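Workshop notebook - finishes bench
Wednesday, October 16, 2019

Hardwax oil trial, second batch. Continues from the Stuven panels, which are now written off (see the note at the end).

Purpose: settle on a finish for the Warkolmont reading room tables before the tops are glued up in November. The client wants a pale surface that does not yellow and can be patched on site. Lacquer is out on the second point. That leaves the two oils, Fovenon matt and Jibrin clear, and the soap finish Mariann Gulyás keeps asking for.

Preparation. All ash, same board where possible, planed and then sanded 80, 120, 150. Half of each panel taken on to 180. Dust off with the brush, then vacuum, then a cloth barely damp with water to raise the grain. Left to dry overnight and knocked back by hand with worn 180. I skipped the grain raising on the Stuven panels and they felt like a cat's tongue by the second coat, so it stays in the method.

Application. White pad, thin coat, worked in across the grain and finished along it. Wait 20 minutes, wipe off everything that will come off. Jalen Marchetti did the left-hand panels and I did the right. His are thinner. Weighed before and after on the small scale but the readings wander when the extractor is on, so I have not written them up.

Fovenon went on easily and kept the wood close to its raw colour. Slight chalkiness on the end grain. Jibrin is warmer straight away and I expect it to go warmer still. The soap looks best of the lot today and marks if you look at it.

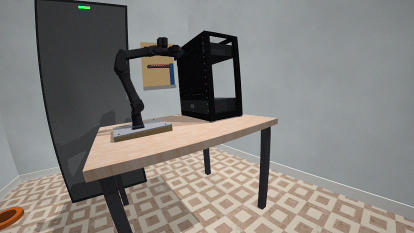

Colour is the awkward part, as the client is choosing from a screen and the wood will not match it. Raw ash photographs pinker or greyer depending on the lamp, and a drawing package will give whatever it is told to give. The light tabletop with the natural grain, on the slim black metal legs, is near enough the tone I would call acceptable: pale, grain legible, no orange in it. Fovenon at one coat sits close to that by eye under the north window. At two coats it drops slightly but still passes. Jibrin does not pass at either. I have written "no orange" on the spec sheet, which is not a unit, but the supplier's shade names are worse.

Water test. Wet ring from a mug base, 30 minutes, then dried with a paper towel. Fovenon one coat: faint ring, gone by the afternoon. Fovenon two coats: nothing. Jibrin: nothing at either. Soap: ring, raised grain, still there at five o'clock. Mariann says the soap needs more washes before it is fair to test it. Agreed, and will give it another three, but somebody is going to put a cup on these tables on the first day.

Coffee and red wine on the same panels, same time. Coffee left a line on Fovenon one coat at the 150 end and none at the 180 end. Worth knowing. Wine marked the soap and nothing else.

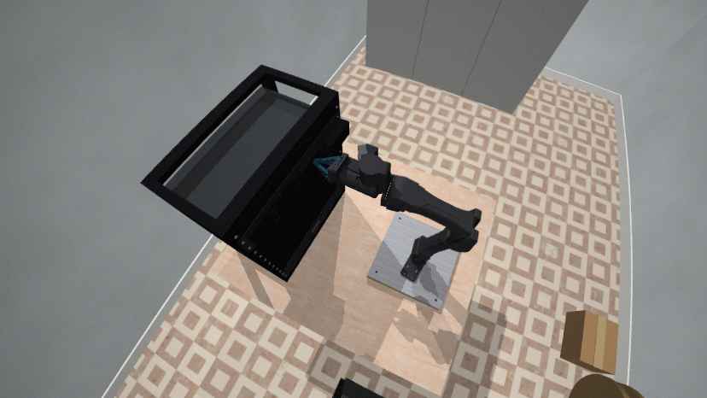 Patch repair. Scratched each panel with the corner of a chisel, sanded locally with 180 on a cork block, feathered out, and re-oiled the spot. Fovenon blends if the edge is kept ragged and buffed while it is still tacky. With a square masked edge the repair shows as a darker patch. Jibrin shows a halo whichever way it is done, though less at a low angle. Jalen had a better result by thinning the first wipe, but that is one panel and he could not remember how much he had thinned it.

Smell. Jibrin still strong after a day with the door open. Fovenon hardly there.

Rags. All oily rags laid flat on the rail outside, then into the water bin. I found two balled up under the bench this morning. They go outside the same hour, no matter whose they are.

Provisional choice: Fovenon matt, two coats, 180 grit, grain raised. One tin of batch 546 left, opened; order the rest from a single batch if they will do it. Skinning on the opened tin already, so strain before use.

To do:
Three more soap washes on Mariann's panels, retest.
Put one panel of each in the south window, half covered with card, look again after 30 days.
Undersides - same number of coats as the top or the boards will cup. Jalen to check the hours allowed for this in the quote, I think it was priced for tops only.
Edge profile still not confirmed. A sharp arris will rub through first whatever is on it. Ask for a 2 mm radius.

Stuven panels: sanded back to use as cauls. Do not take readings from them, the oil went in deeper than it looks.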